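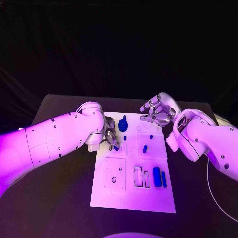

## 第6回 待ち行列のはなし(配布資料)

4月16日 担当:Madhu Grewal

前回の小テストは返却済みです。平均点は書きません。書くと教室が暗くなるので。

今日の題材は、大学前のパン屋「Brondel」の昼の列です。客の到着率をλ、店員一人がさばける率をμとします。利用率は ρ=λ/μ。ρが1を超えると列は理論上どこまでも伸び、現実には二限の遅刻者が増えます。

窓口が一つの場合(M/M/1)、系の中にいる平均人数は次の式になります。

L = ρ/(1−ρ)

ρが0.5なら L は1、0.9なら9です。店員が「まだ一割余裕がある」と言うとき、客は店の外に立っています。この式の分母を一度じっくり眺めてから先へ進んでください。試験に出すとは言っていませんが、出さないとも言っていません。

リトルの公式 L=λW も使います。W は系内の平均滞在時間です。到着の分布が何であれ、定常状態なら成り立つという、ずいぶん気前のいい公式です。

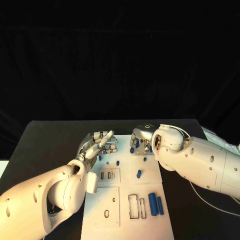

ただし「定常状態なら」の部分を読み飛ばす答案が毎年出ます。開店直後の十分間に当てはめて、滞在時間が負になった人もいました。負の時間でパンが買えるなら、私もその店に通います。

窓口を2つにするときは、列を一本にまとめるか、窓口ごとに分けるかで待ち時間が変わります。一本のほうが平均は短くなります。それでも人は隣の列を見て、自分の選択を悔やみたがるようです。この心理はモデルに入っていません。

### 演習

1. λが毎時30人、μが毎時40人のとき、L と W を求めよ。単位を書かない答えは採点しません。
2. 問1の店で μ だけが毎時37人に落ちた。L はいくつになるか。計算の前に予想を書いておくこと。

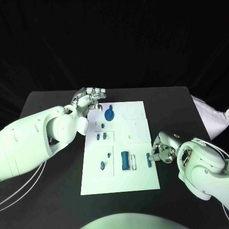
3. 一列と二列の比較を、数式なしで Ridwan Ginting さん(文学部からの聴講)に伝わるように説明せよ。本人が読みます。

提出は403号室前の箱へ。締切直前には箱の前に列ができるので、各自で λ を下げる努力をしてください。

次回は到着がポアソン過程に従わない場合を扱います。教科書の該当する章は短いのですが、脚注が長いです。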